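I am moving out of my room in Clornport at the end of July, and I decided to write down how I pack, in small posts. Maybe it helps somebody who is also slow with this. I am very slow.

1/
The room is small and I have lived in it long enough to fill it. The new place is in Momberg, 1174 kilometers away, so I cannot go back for a forgotten sock. What goes into the van goes, and the rest must find another home.

2/
My first mistake was to begin with the floor. I put everything from the shelf on the floor to "see it better", and after this I could not walk to the window. Please do not do it in a small room.

3/
So now I work on the bed. I have a folding table, mint green with a cream edge, which I bought for eating breakfast when I was sick one winter. I open it on the mattress and sit behind it with my legs crossed. Only what fits on the table is today's work. It is a good size for a tired person.

4/
The rule is that the table must be empty before I sleep. It is a little bit cruel, because the table stands in the place where I sleep. But this is exactly why it functions.

5/
Today's portion is the small things. I was afraid of this portion. Big things are easy, a coat is a coat. Small things are each of them a question, and some have a story, and then it is already evening.
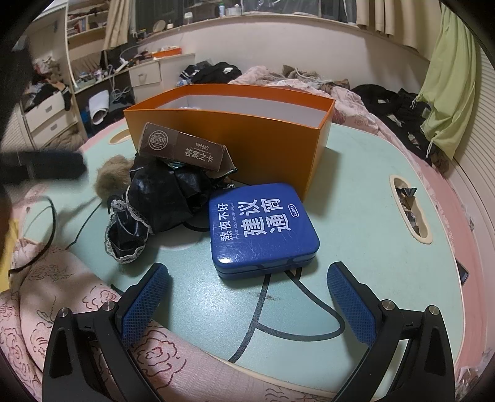 6/
The blue tin gave me the longest pause. It is a Durex tin and the English on the lid says IT'S NOT GOOD TO STAY UP LATE. The small Chinese line, 熬夜不好, says the same. But the very big characters, 建议通宵, are recommending to stay up all night. I like it when a box does not agree with itself.

7/
The lid is full of scratches, and for me this makes it easier to keep. I would be nervous with a perfect tin. I will use it for sewing needles and spare buttons, and my mother will never borrow a needle from me again.

8/
The brown card box says 神秘的 答案之卡. I would translate it as "mysterious answer cards". You think of your question, you take a card, and the card tells you what to do. I wanted to ask it if I should keep it. This seems to me not a fair question for the cards, they have an interest in the matter. I keep them.

9/
The pompom, light brown and very fluffy. I took it off an old bag. I have no use for it. I put it in the "give away" bag, then I took it out. It is now in "I decide tomorrow". There is already a small population in this category.

10/
The shiny black thing with the lace trim is in a heap because I do not know how to fold it. If you fold shiny material with sharp edges, the lines stay in it. My neighbor told me to roll it in a towel, loosely, and put it on top of everything else. I will try this. If somebody knows a better method, please write to me.

11/
About the orange box. It is my sorting box and it does not travel. Things stay in it while I am thinking. When I started, I used it as a trash box also, and I lost one evening looking for an earring between pieces of plastic. Now the trash has its own bag on the door handle.

12/
For the real packing I ordered cartons from Bittencourt, the moving shop by the station. They have one size for books and one of 56 liters for clothes and light things. I bought too many of the second. Everybody warned me not to put books in a big carton and naturally I did it one time, with a carton for clothes. I could push it but I could not lift it.

13/
Small metal things, like a chain or a key ring, go in a paper envelope and the envelope is closed with tape. I write on it what is inside. Before, I put chains directly in a bag with earrings, and they became one single piece of jewelry that I could not wear.

14/
Tape: I tried the cheap one and it opened again during the night, I heard it. Now I use Braltell paper tape. You can write on it with a normal pen and you can tear it with the hand, so there is no more searching for the scissors under the blanket.

15/
Somebody asked if I count what I throw out. No. But I weighed one bag of old paper, for curiosity, on the kitchen scale. 800 grams, mostly instructions for things which I do not own anymore.

16/
The labels. On every carton I write the room where it will go and not the room where it comes from. I have only one room now, so all my first cartons had the word "room" on them. I had to open 2 of them again to understand my own writing.

17/
It is June 30, 2020, a little after eleven in the evening. The tin is packed, the envelope is packed, the cards also, after I took one. It said "Wait a little." I did not ask it anything yet.

18/
The table is folded against the wall and I can lie down. Tomorrow is the drawer with the cables. I have looked inside and closed it again. Good night, and do not listen to the big letters on the tin.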